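Brestside Home Bakers Forum > Bread > Dough and Proofing

Thread: Rye sourdough is sour but does not rise

cyprian_w
11/27/25
Hello all. I am baking rye bread for nearly six months and I still have the same problem. The taste is good, quite sour, but the loaf stays low and the crumb is sticky near the bottom. I use Kastham whole rye flour and 14 grams of salt. The starter is fed once a day and I leave the dough in its bowl for four hours before it goes in the pan. My kitchen is a little cold in the morning. What should I change first?
Cyprian Wysocka

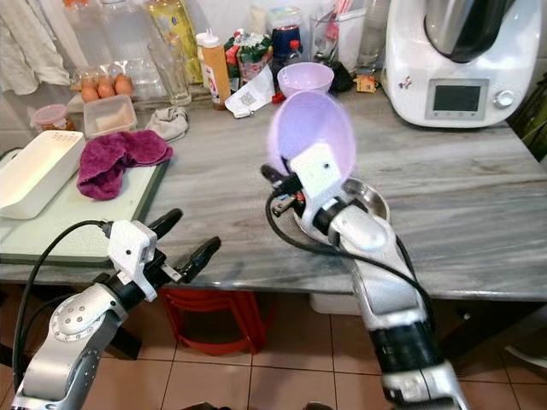 Re: Rye sourdough is sour but does not rise
swati_crumb
Feed the starter twice a day for some days before you bake. One feeding is too little for rye, it becomes very acid and weak. I would not touch anything else yet.

Re: Rye sourdough is sour but does not rise
namgil
I do not agree with Swati. Once a day is fine if you keep it cool. To me the sticky bottom says the bread came out too early or was cut too early. Do you measure the inside? And how long do you wait before cutting?
Nam-gil Baek

Re: Rye sourdough is sour but does not rise
cyprian_w
I have no thermometer, I knock on the bottom. I cut it the same evening, I must admit. About the bowl, I mix in any plastic or steel one that is clean, and I cover it with a plate.

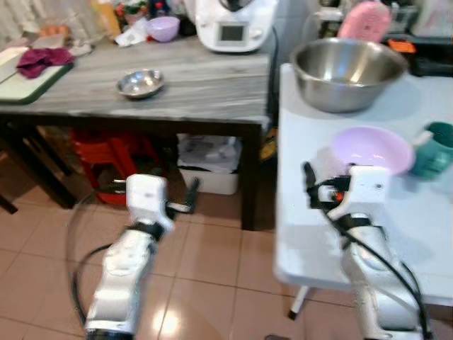
The dough gets a few small cracks on top after the four hours, but it does not double. Is it supposed to double? The recipe in the Cirnance booklet says so.

Re: Rye sourdough is sour but does not rise
namgil
No, whole rye will not double. Small cracks are your sign to bake. Please wait until the next day with the knife.

Re: Rye sourdough is sour but does not rise
swati_crumb
On the waiting we agree. But I still say two feedings.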